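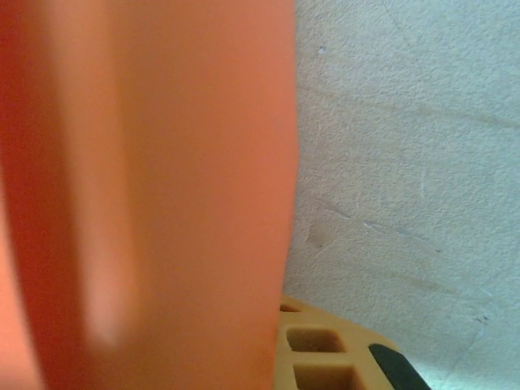 Figure 3. Wrist view recorded during a hand-guided demonstration, Clulmont set.

3.2 Collecting demonstrations

Each task was shown to the arm in two ways. In hand guiding, the operator held the wrist and moved the arm through the task with the motors in a compliant mode. In remote control, the operator sat at the Kereama console and worked from the wrist view alone. We recorded 583 demonstrations, 242 by hand and the rest by remote control. All came from the same five operators.

Views such as Figure 3 are hard to use from the console. The orange shape at the left hides much of the work surface, and the tan-yellow object with square openings shows only in part behind its lower edge. Operators at the Stallcombe site asked for a second, fixed view – we did not add one, so that both methods would yield the same inputs.

Joint positions and wrist images were saved together and trimmed at the first and last motion of the arm. Demonstrations in which the operator let go of the wrist were kept if the task was resumed from the same pose. The Pusto policy was then trained on each set separately, as described in Section 3.3.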